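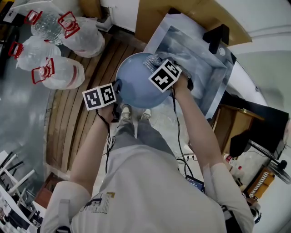 Metal scourer on a matte bowl, outside face.

Re: Gray marks on matte glaze, scratches or metal transfer?

terkus_kiln
Posted September 6, 2025
Two matte blue stoneware bowls have picked up gray lines on the outside and in the well. Dish soap does nothing. A fingernail doesn't catch on them. My partner says the glaze is scratched through and wants to throw them out. Is there a way to tell before I do that?

S. Abdella
If a nail doesn't catch, assume transfer. Steel is softer than most fired glazes, so the glaze takes metal off the scourer or the fork. Matte surfaces are rough at small scale and take more of it than gloss. Use a cleanser with oxalic acid, made into a paste, left on for one minute, then a soft cloth and a long rinse. Gloves on. Don't mix it with bleach.

longo_l
Agree on the diagnosis, disagree on the acid as a first step. Some mattes are underfired or short on silica, and acid will bleach them. Test first. Put a slice of lemon on the foot overnight. If the spot has changed color in the morning, the glaze isn't stable and I wouldn't eat from it, marks or no marks.

S. Abdella
Lemon overnight is a fair test for studio ware. For factory ware it's overkill.

longo_l
He hasn't said which it is.

terkus_kiln
Studio. Bought at the Wurnitstead market in February. The seller said cone 6, no other details.

mudden_clay
I tested this on tiles last winter. Three mattes and one gloss, 200 strokes each with a stainless scourer, same hand, wet. All three mattes marked. The gloss showed nothing without a loupe. Baking soda paste took off most of the marks on two of them. The third, a magnesium matte, needed the oxalic cleanser and still has a faint shadow.

E. Barreto
What load? Stroke counts mean little without pressure.

mudden_clay
Hand pressure, not measured. I'd call it a comparison between tiles and no more than that.

E. Barreto
Fine. Then I'd still keep steel off mattes entirely. Nylon pad, and soak for 20 minutes if food has dried on.

terkus_kiln
Lemon left no change on either foot. Soda paste cleared the outside of both. One line left in the well, trying the cleanser on that tomorrow.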